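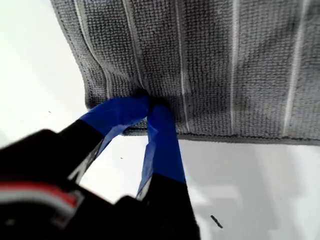

14 December 2024

Magnesium stability, batch 647. Pulled the October capsules from the warm cabinet and ran them again. Label claim is 71 mg each. First reading came out well over that, so either Gukska has learned to make magnesium in the dark or I botched the dilution. I botched the dilution.

Repeated with fresh standard, 8 capsules, all within spec. Shell color has gone a bit tan – cosmetic, but Metwally will want a paragraph on it.

Rafsan Selvanayagam asks whether the zinc in the Rarano blend interferes. Don't think so. Will spike one and see.

Endach balance drifting again. Recalibrate before anyone weighs anything they care about.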